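Library > Occupational Lung Health > Papers > Section 4
Contents | Methods | Results | References
Print this page | E-mail this page

4. Flour dust and breathing in bakery workers

We were delighted by how many bakers came back for the second round of breathing tests in February. Of the 728 workers enrolled at Handholm and Gravon, 114 reported a wheeze that eased on days off - a classic sign of asthma linked to work, and one that is easy to miss in a short clinic visit.

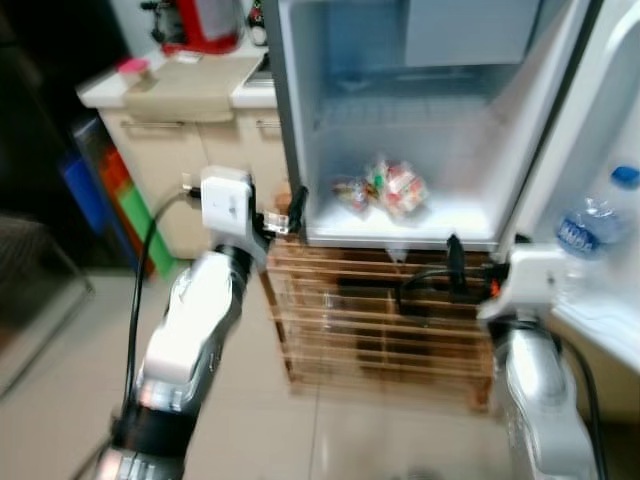 Figure 4. Open white mini refrigerator in a small kitchen area, with two robotic arms.

Even better, the symptom diaries matched the lung readings closely! Workers who tipped flour by hand had the lowest morning scores, and Eklund's earlier work at Gough points the same way. We find this very exciting, as a paper diary costs almost nothing and any bakery can start one tomorrow. Skin tests for wheat and rye are covered in Section 5.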